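Sorting and Storing Small Bottles in an Open Bin

Project report by Takeshi Nomura

1. Background

Our course asked each of us to pick a storage problem in a shared workroom and try to improve it with things that can be bought cheaply. I picked the small bottles. The workroom in the Valentini building is used by two classes, and over a year it collects a lot of dropper bottles, nozzle bottles and vials. They end up on window sills, behind the sink and in coat pockets.

The room log has a line for every time someone reports a missing supply. I read through all 1,223 lines in August. Many were about gloves and tape, but more than 100 were about a small bottle that was later found somewhere else in the same room. The bottles were rarely lost. They were just hard to find.

2. Choosing the container

I compared a lidded drawer unit (Edus), a wire rack and an open clear bin. The drawer unit keeps dust out, but people have to open drawers to look. The wire rack had gaps too wide for the thinnest bottles, and they leaned. The clear bin was the cheapest and can be checked from the side without lifting anything out.
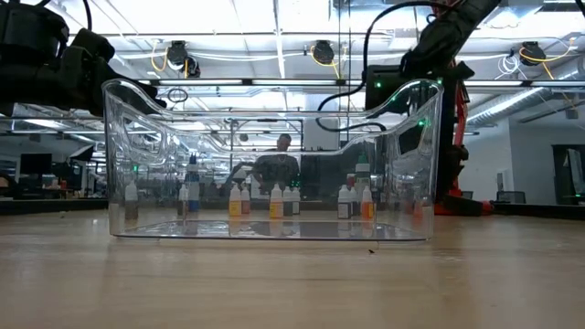 Cost mattered because the budget had to cover labels too. I used the Fluveck label sheets the department already buys, cut into short strips, so the only new purchase was the bin. Handles were on my list of requirements from the start -- the bin has to go from the table to the shelf and back at least once in each class.

3. Method

I tested two ways of packing. In the first, every bottle had to stand upright. In the second, bottles could be put in any way that fit. Before each trial the bottles were taken out and spread over the table, so that the person packing had to pick them up one at a time. Larger bottles were kept apart from the small ones and went in at the end, if they went in at all. 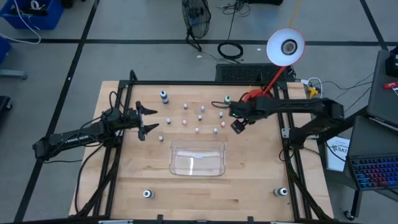
After each trial I asked a classmate who had not seen the packing to find a bottle that I named. They were allowed to look through the walls first and then reach in. I wrote down whether they found it on the first reach, and whether they knocked anything over. I did not use a stopwatch for this part. I had tried one in a practice round and people rushed.

4. Results

Upright packing was better for finding things. Caps were at the top, labels faced outward if the packer took care, and most people reached for the right bottle first. The weak point was a half-full bin. With few bottles in it there was nothing to hold the thin ones up, and they fell when the bin was carried. 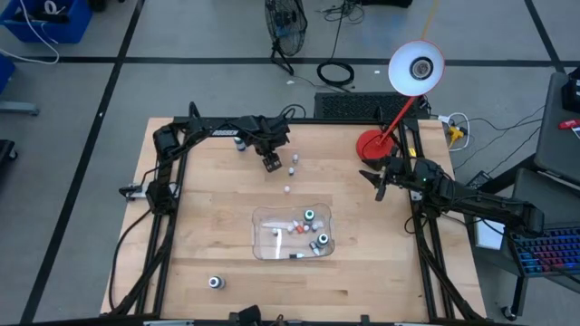 Free packing was easier for the person putting things away, and it was what people did when they were in a hurry. It also gave the most wrong reaches. Color helped more than I expected. Green caps and an orange cap are easy to pick out of a loose cluster in the bin, but small white vials look much the same as each other, and a dark bottle lying on its side may not have its label where anyone can read it. My classmate Mirna suggested a dot of colored tape on the caps of the white ones. I tried this in the last round and it cut down on the wrong reaches, although the dots came off two of the bottles after wiping.

5. Problems

The biggest problem was bottle height. A tall nozzle bottle is fine standing up, but the shelf above ours is low and the bin has to be tilted to slide it in. I now keep the tall ones in a separate tray. The other problem was that I packed some of the trials myself, so I knew where everything was and may have packed more neatly than another student would.

6. Recommendations

Use the open bin for small bottles only. Pack upright, and fill the empty end with a folded cloth if there are not enough bottles to hold each other up. Put a tape dot on white caps and replace it when it peels. Tall bottles go in the tray on the lower shelf. The list of contents should be taped to the shelf edge -- the one I stuck to the bin itself covered the labels behind it and had to be moved.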